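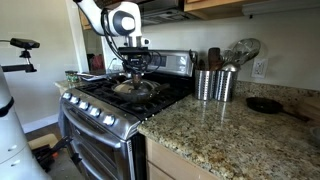
Ketsara Intarasuk asked, after reading a draft of this section, whether a gripper put together on a home bench should be tested on anything heavier than a paper cup, and whether the cables would not be the first thing to fail. The second question is the more useful one. In our log of 2428 open and close commands, cable faults came up more often than faults in the fingers, the gears or the control code. This section describes how the end of the arm was assembled and how we checked it between runs.

4.2 Gripper assembly and cable routing

The gripper was assembled on a bench at the Casbridge shared workshop and adjusted afterward at home. Each finger is carried on a bracket of flat black plates, and the two brackets are driven together through a small gear set at the base. The plates were made in one batch. We reamed the pivot holes by hand after the first dry fit, when one side moved freely and the other did not. Anyone repeating the build should do this before fitting the screws, as the plates are hard to separate once thread locker has been applied.

The controller is a Nondik board running our own firmware. Finger travel is given as a count from 0 at fully open to 1600 at fully closed. A close command ends when motor current passes a set limit or when 2000 ms have gone by, whichever comes first. We started with a shorter timeout and found that it ended slow closes on narrow objects before the pads had settled.

Narrow objects matter in a kitchen. A lid knob, as in Figure 3, is small and round and gives the fingers very little to hold. It also sits over the pan grates, so a tilted approach can bring the lower part of the gripper close to cast iron before the fingertips arrive. We set the approach to come down from above for all lid tasks and left the side approach for items on the counter.

Cable routing went through three versions. In the first, the cables ran tight along the last link and pulled at the connector whenever the wrist turned past its midpoint. In the second they were sleeved, and the sleeve was too stiff. The third version, used for all results reported here, leaves the cables unsleeved and hanging in a slack loop near the wrist. It looks untidy and it can catch on things. It also needs no tools to inspect, and a damaged lead can be changed without taking the bracket off.
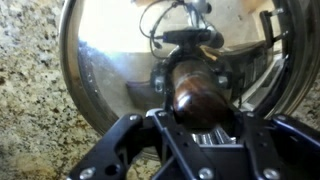 4.3 Inspection between runs. Screws that work loose are a known problem with plate grippers, and we wanted a check that did not require taking the arm out of its working position. At the start of each session the operator goes over the screws on the near side, then the exposed gear teeth in the gap between the brackets, looking for grit or a chipped edge. The far side is harder to reach. A round mirror stood on the countertop, as in Figure 4, brings the mount, the loops of cable above it and the two silver bolt heads on the bracket into the wrist camera's view, and the operator can look them over on the screen. Reflections are reversed left to right, so the inspection sheet names each bolt by its number and leaves out "left" and "right."

Bright light behind the robot washes out part of the reflection. Turning the mirror a little usually helps. We did not try to automate the check, and we would not trust the mirror view for measuring a gap.

Siriporn Kamolrat repeated the assembly from the written steps alone and found two errors in the screw lengths, both corrected in the parts list. Her gripper has not yet reached the 4000 commands we set as the point for a full teardown, and neither has ours. Wear on the pivot holes is therefore not reported in this paper.

Filed under: Methods and Hardware > Home and Shared-Workshop Builds

Related papers
Current limits for small two-finger grippers
The Phuthong wrist mount: drawings and parts list
Wodov motion logs: file format and known gaps
Notes on working over a gas range

Contact the editors | Copyright held by the authors | Back to top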